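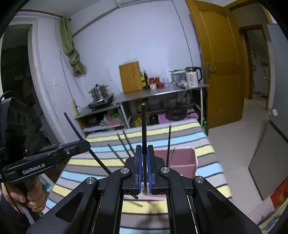 Kenneth Gatchalian wrote back on the first draft to ask why the chopsticks aren't matched into pairs before they go in the basket, and whether anyone eating from this set would put up with that. He would rather see pairs picked out on the cloth and put away together. That question changed the way the records are labeled, and the answer is under Pairs.

Flisard – chopsticks and basket

README for the chopstick part of the Flisard table-clearing collection. Maintained by Rowena Ambrosio. The bowls and the spoons have their own folders and their own READMEs.

What it covers

Chopsticks are lying on a striped tablecloth and have to end up in a pink plastic basket on the same table. A record starts with chopsticks on the cloth and stops when the last one is in the basket or when the person clearing gives up. There are 51 records, in folders named by place and running number.

Most of the records were made at Skondudton. The ones from Tramolstead came later and use the same cloth and the same basket, carried over in a box.

Items

Chopsticks. Mostly dark, with rounded tips. A few thinner ones are mixed in. They are an ordinary kitchen mix collected over time, and no list of makers was kept. Marks and scratches on individual sticks were not recorded.

Basket. Pink, rectangular, plastic, with a pale rim and a ridge across the inside. A chopstick stood in the basket leans, and where it comes to rest depends on which side of the ridge the lower end lands. The field "side" gives this as near or far, seen from the person clearing.

Cloth. Broad stripes in pale yellow, gray, light blue and a whitish lavender, with thin dark lines between. It was not ironed. The stripes are used as rough position names in the notes (for example "gray, left"), but the cloth shifts on the table, so a stripe name only holds within one record.

Background. At Skondudton there is a metal-topped table against the wall with a cutting board stood up on it. Other kitchen things come and go on that table and are not labeled.

Layouts

4 starting layouts were used:

scatter – chopsticks dropped on the cloth from a low height and left as they fell
parallel – laid side by side with a gap between them
crossed – at least one chopstick resting across another
mixed – some on the cloth, some already in the basket

Scatter is the most common. Parallel was meant to be the easy layout, but two dark chopsticks lying close together are awkward to take one at a time, and the notes mention this often. Crossed is not much harder than scatter if the top one is taken first.

Pairs

The short answer to Kenneth is that pairs were not part of the original instructions. People were told to clear the cloth, and most of them took whatever was nearest. Since the set is mixed, some of the sticks have no partner at all.

After his note we went back through the records and added a field called "paired". It is yes if two matching chopsticks went in one after the other, no if they didn't, and blank if we could not tell. Blank is used a lot, because dark chopsticks of the same length look alike. Please don't read a blank as a no.

A later round should have a sorting version, with matched pairs laid together before they are put away. Kenneth has offered to write the instructions for it.

Fields

record – folder name
place – skondudton or tramolstead
layout – one of the names listed above
order – the order in which chopsticks were taken, by stripe name
way_in – upright, slanted or flat
side – near or far
paired – yes, no or blank
dropped – yes or no
notes – free text, often empty

"Upright" means the chopstick was turned to stand before it was let go. "Slanted" means it was put in at an angle and left leaning on the rim. "Flat" means it was laid in lengthwise. Flat was allowed but discouraged, as a flat chopstick gets in the way of the next one.

There is no field for which end went in first. The two ends are hard to tell apart on some of the sticks, and our first try at labeling this had too many disagreements to keep.

Known problems

7 records have no value for "order". The note sheet for that morning was lost and we did not guess.

"Dropped" was filled in by two people with different ideas of what a drop is. Rowena counted a chopstick that slipped back onto the cloth. The other sheet only has the ones that reached the floor. The sheets were merged before we noticed.

Shadows on the yellow stripe can look like a thin dark chopstick at a glance. If an order list seems one too long, check this first.

In 2 of the Tramolstead records the basket was turned so that its short side faced the person clearing. The "side" field should be ignored in both. The record names are in the notes file.

Uses

The records are fine for looking at the order in which people clear thin objects from a cloth, and at how they stand them in a basket. They are a poor guide to washing up or drying, and hygiene was not considered when the layouts were chosen. They also say little about table settings, as the chopsticks were never laid out for a meal.

Changes

March – "paired" added, "end" removed
October – Tramolstead records added, layout names made lowercase

Corrections go to Rowena Ambrosio. Please give the record name and the field, and leave the original note text as it is – spelling included. The cloth and basket are still at Tramolstead.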